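Notebook, bench automation
19 October 2018

Serkeo trial kit, second session at the bench. Present: me, Duygu Türkmen, Kaan Güler for the first half. Dale Cormier on the phone from Jilumville for the setup questions.

Purpose today: go through the glassware tasks on the Serkeo list and decide whether the kit is worth keeping past the trial. What they are selling is a software package, a set of fingertips and a box of fixtures. The arm is ours. The kit covers teaching by hand, saved grasps, a force limit per step, and a log of every attempt.

Install took longer than the sheet says. License file was for the Wirkdale machine, so it would not start until Dale sent a new one. After that the arm connected on the first try. Kaan found that the force limit goes back to default when the program is reloaded. It does this without a message. Wrote it on the card so we check it each time. Default is too high for thin glass.

Settings used: speed at 20 percent for anything near glass, 50 percent for moves in open space. Left the approach height where Serkeo had it. 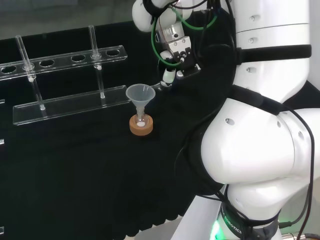
Funnel tasks are the part I care about. Serkeo has one saved grasp for "funnel" and expects it to work for any size. I don't think it can. A plastic funnel with a wide mouth gives the fingers a soft rim to close on, and the rim bends before the force reading changes much. With the funnel sitting in the neck of the flask, any sideways pull goes straight into the flask, and the cork ring is the only thing under it. Duygu suggested teaching the grasp lower, at the cone where it starts to narrow. We saved that as a separate grasp. Name in the list is funnel_low.

Notes on the lift itself:
Straight up first, then sideways. The planner likes to blend the two and there is a checkbox to stop it, on the second tab, not the first.
Stem has to be fully clear before the wrist turns. Added a waypoint for this.
Lower the force limit before closing, then raise it once closed. Doing it in one step gave a warning.

Rack tasks: tube grasps are better thought out. The taught position is relative to the rack, so you show it two points on the rack and it works out the holes. The rack must be entered with the right hole spacing. Their default is for their own rack, ours is different, and the first entry was wrong by enough to matter. Kaan measured it again and fixed the file. Clear plastic is hard on the vision option, as Dale warned us. We turned vision off and taught the points by hand.

Log file: 784 lines from today. It is plain text, easy to search, but it marks an attempt as "complete" when the fingers open, whether or not the piece ended up where it should be. So the percentage on the summary page means little. It says 93 for this session. I would not put that in a report. Duygu is going to add a column by hand for what happened.
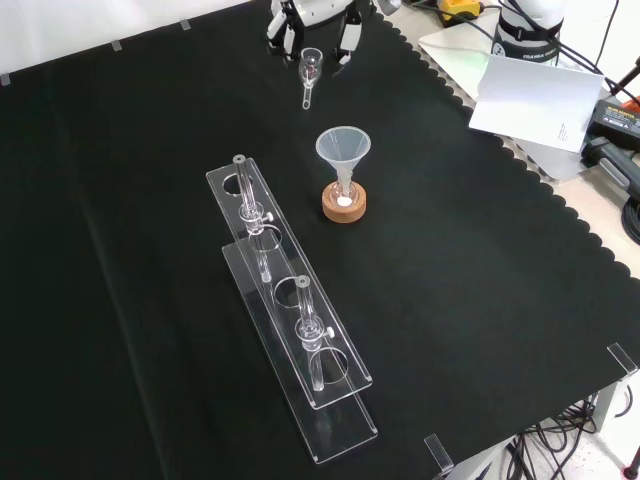
Compared with the Kyriakidis package we tried in July: Kyriakidis had better drawings and a better manual, but every new grasp had to go through their office. Serkeo lets us teach our own in a few minutes and keep them. For a bench where the glassware changes often, that matters more to me than the manual. Kyriakidis also handled the force limit properly, and Serkeo should be able to copy that.

Support has been good so far. Dale answered every question but one, and for that one (can the grasp list be shared between two arms) he is asking Kwok-wai Kuo, who wrote that part.

Fingertips: the softer pair grips glass well but picks up lint from the cloth. Wipe before each set. The harder pair is still in the bag. Duygu wants to try it on the tubes.

To do:
Ask Dale if the reset of the force limit is a bug or a setting.
Get the price for the software without the fixtures. We have enough racks.
Teach a separate grasp for the glass funnel. Do not reuse funnel_low.
Copy the grasp files to the shared drive before anyone updates the program.
Duygu: hand column in the log.
Kaan: write down the hole spacing for all our racks, one page, leave it by the controller.

Leaning toward keeping the kit if the force limit gets fixed. Will decide after the tube work with the hard fingertips.

S. Avcı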